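12 juin 2018, Clernville
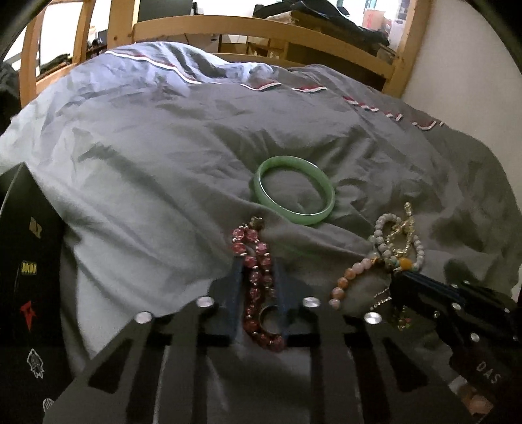 *Les bijoux sur le lit, entre les pinces.*

Journée passée sur le tri des bijoux. Dans la liste de Prusetti, c'est la tâche 147, classée « facile » parce qu'un enfant de 7 ans la fait sans qu'on lui explique. Je l'aurais classée ailleurs.

Le bracelet vert, lisse et rigide, ne m'inquiète pas. C'est un anneau, il garde sa forme, on sait où le prendre. Le bracelet de perles roses et rouges est déjà autre chose : il s'allonge, il se replie, et il faut décider où finit le bracelet et où commence le pli du drap. Quant au tas de droite, avec la chaîne dorée passée dans les boucles de perles gris-blanc, je mets moi-même du temps à voir ce qui tient à quoi. Tirer au mauvais endroit, c'est serrer le nœud. Ma mère défaisait ça avec une épingle, sous la lampe, et elle y passait la soirée.

Relu à midi le rapport de mars. Lorente avait noté 1322 essais sur des objets mous, tous types confondus : chaussettes, torchons, câbles, colliers. Les torchons progressent. Les colliers, très peu. Il écrit que le problème vient surtout du toucher, Severino Barroso pense que c'est la vue. Ils en ont encore discuté au téléphone – presque 7 minutes sur les mailles fines, je n'ai pas réussi à placer un mot.

Mon avis, pour ce qu'il vaut ce soir : ramasser, oui, on y arrivera assez vite. Démêler, non, pas encore. Et ranger chaque chose dans la bonne boîte demande de savoir que deux perles tombées vont ensemble, ce que je ne sais pas toujours non plus.

Clilska réclame une date pour une machine qui ferait la chambre entière, lit compris. J'ai répondu que je n'en donnerais pas. Ils ont budgété 700 heures, on verra ce que ça couvre.

À faire demain : rappeler Severino, séparer les chaînes des perles dans la grille de notation, racheter du café. J'ai mal au poignet droit.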